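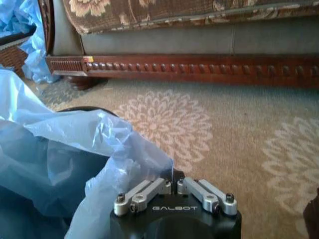
Blue plastic by the end of the sofa, Linorus House lounge, July

Findside Furnishing Fund
Progress report from Cledmont Housing Support
Period covered: second quarter of the grant

Summary

The grant pays for furnishing and setting up the shared lounges at our three move-on houses: Linorus House, Paiva House and the Cledmont Road house. At the end of this period Linorus is in use, with some clearing up left to do. Paiva is painted and waiting for furniture. Work at Cledmont Road has not started and is still planned for next quarter.

Linorus House

The sofa is in its final position along the long wall. The two armchairs and the bookcase came on the same delivery. One armchair had a torn seam on the back and the supplier has agreed to replace the cover. We have kept the chair in use while we wait.

Packaging has been a bigger job than we allowed for. There was still light blue plastic on the lounge floor at the time of the photo, one crumpled sheet and more of it bunched up beside the sofa. The city does not take plastic of this kind in curbside recycling. We now bag it and drive it to the transfer station, which takes it for $7 a load. We have made 6 trips so far. This was not in the original budget and we have charged it to the delivery line.

Residents asked for a second floor lamp near the window and a lower table that people can eat at. The lamp has been bought. We are looking for a secondhand table.

Paiva House

Painting finished in June. The carpet was cleaned and does not need replacing, so the money set aside for it is unspent. We would like to move it to storage units for the hallway, where coats and strollers currently block the way to the kitchen. Please let us know if this needs a formal change request.

The furniture order has been placed with the same supplier. We have asked them to unwrap everything and take the packaging away with them. They have said yes for the large pieces only.

Spending

Spending this quarter was $1,546, made up of furniture balance, paint, the lamp and disposal charges. In total 60 percent of the grant has now been spent. Receipts are attached in the order of the budget lines. The receipt for the paint rollers is missing and we have left that amount out of the claim.

Next quarter

Finish clearing the lounge floor at Linorus and fit the new armchair cover.
Take delivery at Paiva and set up the room.
Measure the Cledmont Road lounge and get quotes. The doorway there is narrow and a full-size sofa may have to come in sections.

We expect to send the next report in October, with photos of both finished lounges.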